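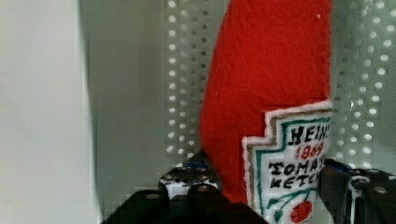 Guduton Progress Report
August 7, 2022

Summary

This report covers work on Guduton since the March update. Guduton is a granular synth and texture plug-in for Mac, with an iOS version planned as an AUv3. The Mac build is feature complete and in beta. The iOS build runs in the main hosts but is behind the schedule we gave you, and we are asking to move its delivery date. Spending is within the approved amount for the period.

Mac version

The engine was rewritten in the spring. The old one allocated memory each time a new sample was dropped in, and that caused clicks at small buffer sizes. Loading now happens on a separate thread and the swap takes place at a zero crossing. At 64 samples we no longer get dropouts on the Intel test laptop. The M1 machine never had much trouble with it.

The AU and VST3 versions share one code base. Both pass validation. Logic had a problem where automation of the Density control jumped to the wrong value after a project was reopened. It came down to how we were saving parameter order, and projects made with the first beta will not recall Density correctly. Beta testers were told to bounce anything they wanted to keep before updating.

MPE is in. Pressure and slide can be assigned to any of 14 destinations. Release velocity is read but does not do anything yet.

Beta testing

The beta opened to the Anville mailing list and closed to new sign-ups once we had over 1413 requests. We let people in by stages so that the bug tracker stayed readable. Most reports so far concern the preset browser — slow scrolling, tags that don't stick, and a search field that takes over the space bar so the host won't play. The first and last of these are fixed. Tags are still open.

Several testers asked for a way to freeze the grain position and play the held sound from the keyboard. That was on the list for a later version. It was a small change with the new engine, so it went in.

iOS version

The iOS build loads in AUM, GarageBand and Cubasis. The full interface does not fit the GarageBand window on smaller phones, and shrinking it made the waveform display useless. We are now drawing a compact view with two pages, one for the sample and one for modulation. The layout is done. The touch handling for the second page is not.

Memory is the other issue. Long stereo samples push the extension past what the system allows, and it is shut down without a message. For now there is a 24 second limit on imported audio on iOS. The Mac version has no such limit, so a preset moved from Mac to iPad will load a trimmed sample. We want to warn the user when that happens, and the text for the warning still has to be written and translated.

Sounds

Duda delivered the first factory bank in full. It leans toward pads and bowed metal, and we have asked for more short, percussive material in the second bank. A few of the source recordings had audible hum and were sent back. Replacements have come in and are being edited.

Copy protection and store

We moved licensing to Driline. Offline activation works. Each license covers 2 computers, as agreed. Deactivating a machine that has been wiped still needs an email to support, which will not hold up well at launch, and we are building a web page for it.

Spending

Development hours were higher than planned because of the engine rewrite. This was offset by lower spending on sound design, where the second bank has not yet been invoiced. No equipment was bought. The hardware line includes an older iPad we still need for testing, and we would like to carry that amount forward.

Requests

We ask for approval to release the Mac version on its own and to deliver the iOS version in March. We also ask for permission to move the unused travel money to translation — the manual is longer than we quoted for.

Next period

Finish the tag fix, freeze the Mac parameter list, complete the compact iOS view, edit the second bank, and send the manual to layout. The signed beta build and the current list of open bugs are in the shared folder.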